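Camis Home Guidance: Folding and Sorting With the Florklow Hand-Held Gripper

Household tips, laundry and bedrooms. Prepared by Khanyisile Visser and Othmane Zaki for subscribers to the Camis home service.

The Florklow is a two-finger hand-held gripper supplied on loan to households enrolled in the folding service. Members use it to carry out everyday laundry tasks, and the recorded motions are used to prepare the folding routines offered by Camis. The following advice is drawn from the June review of member sessions and replaces the earlier leaflet.

Choosing a surface

A made bed is suitable for most garments. Smooth bedspreads allow cloth to slide, and members should therefore lay the item down flat before closing the fingers on it. Heavy quilting can catch the finger pads. Where a bed is not available, a table covered with a cotton sheet is acceptable.

Picking up cloth

Approach from the nearest edge of the fabric, with the fingers open and the pads facing each other. Close slowly until the cloth is held, then lift by a hand's width before moving sideways. For a folded item, take all the layers together. Fleece and terry are easier to grip than satin, and new members are advised to begin with washcloths and small towels.

Keep finished stacks toward the head of the bed and unsorted clothing to one side. Wael Ouali, who reviews member sessions at the Tunstall office, asks that each item be folded in one continuous motion where possible. An item that is dropped may be picked up again without restarting the session.

Care of the pads

Wipe the rubber pads with a damp cloth after 8 sessions, or sooner if lint has collected. Do not use fabric softener, furniture polish or oil. Check that the pivot screws are snug, and do not attempt to tighten them with kitchen tools. Replacement pads may be ordered under part number 2715.

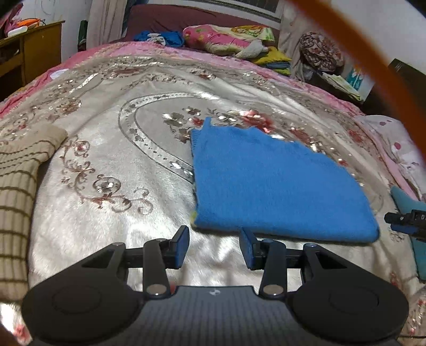
May the gripper be used by more than one person in the household?

Any adult named on the service agreement may use it. Additional names can be added by writing to the Tunstall office before the next session.

Storage and return

Store the gripper in its case with the fingers open. Units weighing more than 900 grams when packed must be returned in the larger carton.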